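Je reviens enfin au petit boîtier gris dont je vous rebattais les oreilles au mois d'août. Vous êtes plusieurs à m'avoir demandé où j'en étais, et j'avoue que j'ai un peu traîné - entre la rentrée, les confitures de prunes et les visites, la table n'a pas souvent servi au bricolage. Mais ça y est, on s'y est remis, boîte ouverte, le fil blanc encore enroulé au fond, les deux petites cartes vertes à côté et le tournevis électrique à portée.

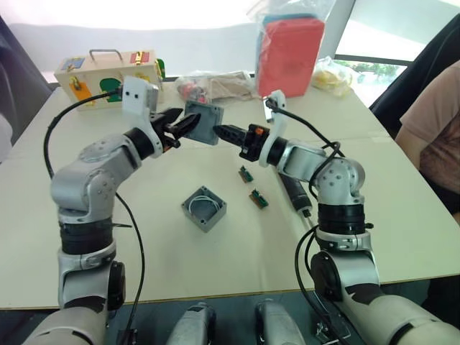 J'avais commandé chez Graltex un boîtier à couvercle vissé, un modèle tout simple, avec un trou dans chaque coin. Remzi Yurt me conseillait plutôt d'en prendre un à clips (il ne jure que par ça, lui !), mais j'aime bien les vis, on sait où on en est. Pour les cartes, j'ai hésité pendant des jours : les mettre l'une contre l'autre, ou tête-bêche, avec le fil qui fait le tour ? J'ai fini par faire un croquis au dos d'une enveloppe, et j'ai perdu l'enveloppe, bien entendu.

Le coffret en bois avec ses loquets, au fond à gauche, c'est mon chouchou. La petite porte verte en arche, le verrou en laiton sur le panneau jaune, la poignée en métal sur le dessus... J'ai une tendresse pour tout ce qui s'ouvre et se ferme, je crois que c'est de famille. 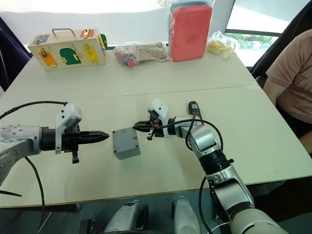 Villeurbanne, le 20 septembre 2017

Un petit mot de plus avant de publier. Vivek Tripathi m'écrit qu'il lui reste 3 boîtiers du même genre et qu'il me les cède volontiers, alors me voilà repartie pour un tour ! Si l'un de vous sait où trouver des vis un peu plus courtes que celles de Graltex, je suis preneuse, les commentaires sont ouverts.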